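April
By Selma Stojanović

Moving in with us at Plulau House: your questions

Do bring your own bedding, as ours is rather thin!
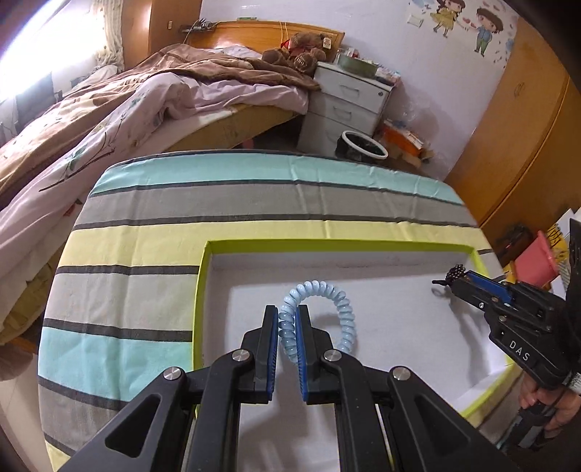 When can I collect my key?
Any time after 2 pm, from Zuweira Asante at the front desk, and do stay for a cup of tea if you've come a long way.

Is the laundry free?
The first 2 washes are (our little welcome), and after that it's tokens from the desk.

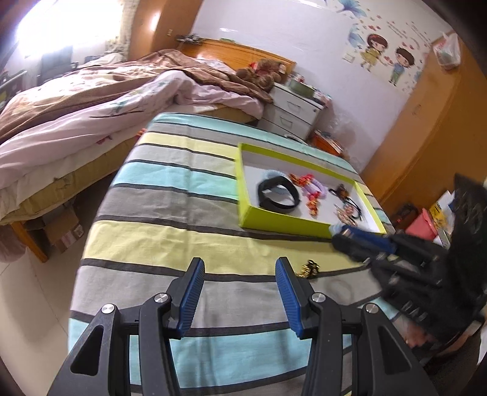
Bits and bobs in a green box on a striped bedspread.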